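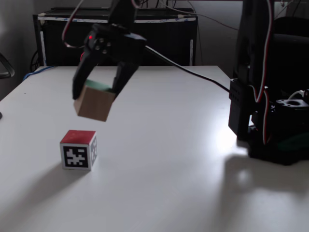 The cloakroom at Poden is the noisiest place in Girlow at ten to nine in the morning. It is a narrow room with a bench down each side and a row of low pegs, and for a quarter of an hour it has to hold a great many wellingtons, a great many parents and at least one person lying flat on the floor because they wanted to do their own zip. I have stood in it, on and off, for most of a school year, first as a mother with a boy who did not want to go in, and later with a notebook, when this magazine asked me to write something about how small children settle into nursery. I said yes before I had worked out that I would have to write about my own boy as well, but there we are.

He was two years and ten months old when he started. I had read the handbook twice. I had sewn his name into things that had no need of a name (a flannel, a sunhat in autumn), and I had told him cheerfully every evening for a fortnight about the sandpit and the guinea pigs and the lovely ladies. I can see now that I rather overdid it, and that any sensible child who is told about a sandpit fourteen nights in a row will begin to wonder what is being kept from him. On the first morning he walked in, looked at the sandpit, looked at me, and said, quite calmly, "Home now."

Poden takes 94 children across the week, though never all of them at once, and it has a way of starting them that I thought terribly slow. You come for an hour together. Then you come for an hour together again, and you sit on a low chair at the side and try to be dull. The staff are very keen on dullness. You may smile, and you may hold a coat, but you are asked not to get down on the carpet and be the best game in the room, which is much harder than it sounds when your child is bringing you a plastic lobster. After that you go out of the door for the length of a cup of tea in the kitchen, and come back when you said you would, and so on, a bit longer each time, until one day you go to the shops.

For some children the whole business takes three visits. One little girl who began in the same week as mine simply hung up her bag, went to the water tray and didn't look round, and her father stood there for a while holding her cardigan and looking as if he'd been left at a bus stop. Mine took 12 visits. I was ashamed of this for longer than I should have been. I had somehow got it into my head that the quick settlers were the happy ones with the clever parents, and the head of the room, who must have this conversation every autumn of her life, told me kindly over the kitchen sink that plenty of the quick ones have their wobble in the third or fourth week, when the novelty has gone and they understand that this is going to keep happening. "Some pay at the beginning and some pay later," she said, drying a beaker. I've thought of that a good deal.

The goodbye is the part parents most want to talk about. There are those who creep out while the child is busy with the trains, and I do understand the temptation, having done it myself once, at Vurkitz, where we tried a toddler group the summer before. It worked beautifully for about five minutes. The trouble was the next week, when he held on to my skirt the entire morning and wouldn't so much as look at a train. At Poden you say goodbye properly and you say it once. You tell them what will be happening when you come back, in their own sort of time: after lunch, after the story, when the coats go on. Then you leave, and this is the bit that takes practice, because there is a particular kind of cry that starts just as the door closes and it goes straight through a person. The kitchen window looks out over the car park, and the cook told me she can always tell the new parents, who sit in their cars with the engine off.

I spent one morning at Kravets too, on the other side of the valley, which does things quite differently and, as far as I could see, every bit as well. It is a much smaller place, with one big room above the old dairy and a garden that slopes so steeply the tricycles have to be kept at the bottom. There, one member of staff comes to visit you at home before the child ever sets foot in the room. She sits on your sofa, drinks your tea, and is shown everything the child owns, one item at a time. By the first morning she knows the name of the rabbit and which is the right blanket, and the child has a person to go to and not only a place. I asked whether it wasn't a great deal of trouble, all that driving about the lanes, and was told that it saves trouble later on, and also that people round here make very good cake.

Both nurseries have strong feelings about comforters, and the feelings are the same: bring it, whatever it is, however grey. Poden has a shelf of little baskets by the door where the rabbits and muslins can wait, in plain view and low enough to reach. Most children visit theirs a lot in the first weeks, then now and then, and then it gets forgotten at going-home time and there is a dash back from the car park. My son's was a wooden spoon. I don't know why it was a wooden spoon. It went in its basket every morning until well after Christmas, and the staff greeted it each day with perfect seriousness.

Naps and lunches sort themselves out more easily than you'd think. A child who will only sleep at home with the curtains pinned will very often drop off on a mat among a dozen others, with somebody clattering plates next door. A child who eats nothing green at your table will eat peas at theirs. It's best not to take this personally, and best not to go home and serve peas in triumph that same evening, as I did, with poor results. What does change is the late afternoon. They have been good and brave and have shared the big digger for hours, and by the time you get them home they've none of it left. We had tears over the wrong cup, tears over a banana that had been opened from the wrong end, and on one occasion tears because it was raining on our side of the street. A bath at four o'clock helped us. So did toast, and very little talking. I learnt to stop asking what he had done that day, as the answer was always "nothing", and to wait until bedtime, when it would come out sideways, in the dark, in a long muddled story about a boy and a puddle.

If you're choosing a nursery this year, I'd say go at a quarter to nine if they will let you, and not at the quiet time in the middle of the morning when the paintings are drying and everyone is on the carpet. See how the cross children are spoken to. See whether anybody minds about the wet sleeve. Ask how long a parent may stay, and what happens if it goes badly, and whether they'll ring you, and notice whether the question seems to bother them. At Poden they used to ring me after 60 minutes on the dot, every time, and I would snatch up the telephone before it had finished its first ring to be told that he was up to his elbows in cornflour.

He moves up to the big room in May, where the pegs are higher and the children pour their own milk. We have been in to look at it together. I sat on a low chair at the side and tried to be dull, and he went off to inspect the sink, which has a proper tap, and came back to tell me that I could go and have my tea now if I liked.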